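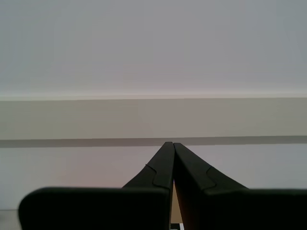 I have been meaning to write about the tool table for ages, and tonight the house is quiet and my tea is still hot, so I'll get it down before I lose the thread. Kumudini Uddin moved away in April and left me all of her late uncle's odds and ends, and I have been feeling very rich and very untidy ever since. I like a bit of black against all that beige and tan, it makes even a plain corner look serious, and I suppose that's why I picked a black basket for the gloves when there was a perfectly cheerful yellow one on the same shelf at Pernitz. Ruwan Begum said yellow would be easier to find in the dark. She may be right!

diary > home and garden > odds and ends
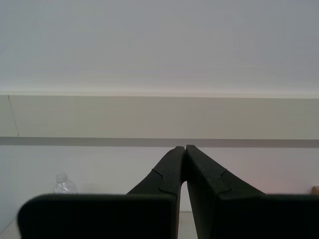

The plan, as I explained it to Ruwan over the phone (at much too great a length, poor thing), was to get everything off the floor and onto the one table by the wall, look at it properly, and only then decide where it should live. I'm a great one for putting things away before I've thought about them, and then I spend the whole summer hunting for a hex key. So this time I made myself go slowly. The screwdriver with the orange and black handle is a keeper, and so is the T-handle key with the red grip, which fits the bolts on the garden bench and nothing else I own. The blue L-shaped block I can't account for at all. I have asked Rezaul Samarakoon, who knows about such things, and he only turned it over a few times and gave it back to me, very politely.

The red carrying case can stay on its side against the wall next to the cardboard box until I've cleared a shelf for it. I want the gloves in the basket, the hand tools in the case, and the water bottle back in the kitchen where it belongs.

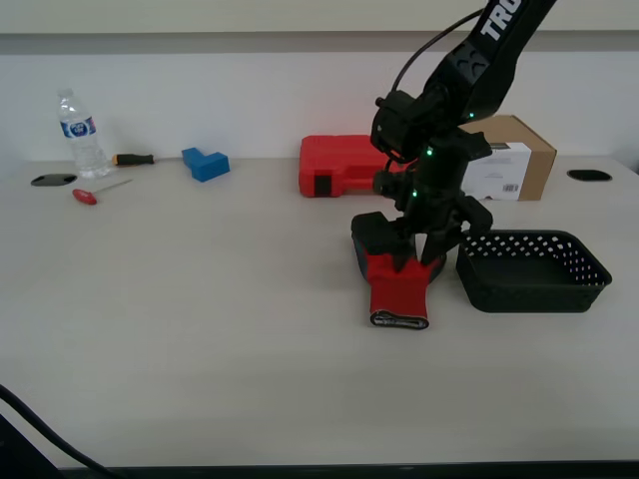
Gloves, a word about

Red gloves are the best kind, I've decided. I have lost so many green ones in the hedge. The knit on this sort is lovely and fine, and I'm fond of the little black and white edge at the cuff, like something on a ski sweater I had when I was 8.

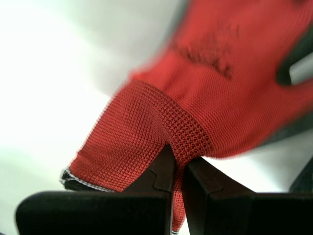 They do show the dirt, mind you. There's a dark smudge across the back of the hand that could be grease or could be something I leaned on, and I'm inclined to leave it alone, as the last time I scrubbed a pair they came out stiff as toast and I never wore them again. Kyung-hwa Gil swears by soaking them overnight in the Plilla soap. I may try it on an old pair first and see.

Must remember to call Kumudini and tell her the tools are being looked after. Bed now, it's nearly 11.

previous entry | next entry | all entries | about me
Contact | Copyright Parveen Sivakumar | Back to top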